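Section 6. Setting Up a Prayer Request Line in Orkumik

6.1 Purpose of this section

This section describes how a congregation or outreach ministry sets up a prayer request line in Orkumik. The prayer request line receives requests by web form, by text message, and by paper card, and passes each one to a prayer team. It is written for the ministry coordinator and for the person who holds the administrator sign-in. These may be the same person.

Section 5 (Member Records) must be completed first. A prayer team cannot be created until at least two members have been entered and confirmed.

6.2 Before you begin

Have the following at hand:

- The administrator sign-in for your congregation.
- The names and e-mail addresses of the people who will serve on the prayer team.
- The confidentiality statement adopted by your congregation. If you have none, the sample statement in Appendix C may be used.
- The name of the pastor or elder who will receive urgent requests.

Caution: Do not enter requests from an old notebook or card file into the system without the consent of the people named in them.

6.3 Creating the prayer team

1. Sign in and open Ministries from the left menu.
2. Select Add Team, then Prayer.
3. Enter a name for the team. The name is shown to anyone who submits a request, so choose one that visitors will understand.
4. Add each team member by typing the first letters of the family name and selecting the correct record.
5. Assign one member as Team Lead. The Team Lead sees every request. Other members see only the requests shared with them.
6. Select Save. Each member receives an invitation by e-mail and must accept it within 10 days.

Note: A team may have up to 23 members. Larger congregations should create a second team and divide the requests by day of the week, as explained in 6.6.

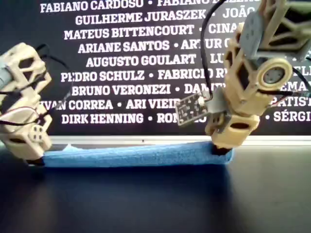
May a person submit a request without giving a name?

Anonymous requests are accepted on all three channels. The name field on the form is optional unless the administrator has marked it as required, and a request without a name is listed as "A friend." The team cannot send a reply to an anonymous request, and the form states this before the request is sent.

6.4 Setting the privacy levels

Every request carries one of three privacy levels. The person making the request chooses the level. The Team Lead may move a request to a stricter level but may not move it to a more open one.

Pastor Only. The request is seen by the pastor or elder named in the settings and by the Team Lead.

Prayer Team. The request is seen by all members of the team who have accepted their invitation.

Congregation. The request may be printed in the bulletin or read aloud during worship.

1. Open the team and select Privacy.
2. Choose the level that will be selected when the form opens. Prayer Team is recommended.
3. Paste your confidentiality statement into the box marked Statement.
4. Select Require Agreement. Team members will be asked to accept the statement the next time they sign in.
5. Select Save.

Caution: Requests marked Congregation are included in the bulletin export automatically. Read the export in full before printing. Remove medical details and the names of children unless the family has asked for them to appear.

6.5 Urgent requests

A request is treated as urgent when the sender checks the box marked "I need to speak with someone." The system then sends a text message to the pastor or elder on duty.

1. Open Privacy and select Urgent Contact.
2. Enter the name and cell phone number of the first contact.
3. Enter a second contact. This field may not be left blank.
4. Select Send Test. Both contacts should confirm that the message arrived.

Caution: The prayer request line is not an emergency service. The notice to that effect at the top of the form may be translated but may not be removed.

6.6 Dividing requests between teams

Congregations with more than one team may divide requests by day or by language. The Moura congregation, which took part in the first trial, assigns weekday requests to its morning prayer group and weekend requests to its home groups. The Dramach congregation divides by language only. Either arrangement can be changed later without losing past requests.

1. Open Ministries and select Routing.
2. Choose By Day or By Language.
3. Assign a team to every line in the table. Any request on an unassigned line goes to the Team Lead of the oldest team.
4. Select Save.

6.7 Closing and keeping requests

Requests remain open for 89 days unless the Team Lead closes them sooner. When a request is closed, the sender may be invited to share an answer to prayer. This invitation is off by default and should be used with care where there has been a bereavement.

Closed requests marked Pastor Only are deleted at the end of the month. All others are kept until the administrator removes them.

6.8 Assistance

Questions about this section may be sent to Agata Donati, Congregational Support, through the Help page. Requests for the printed card and its translations are handled by Samah Belkadi at the Sondusano office. New card designs will be available in October.

Section last revised 2025-09-25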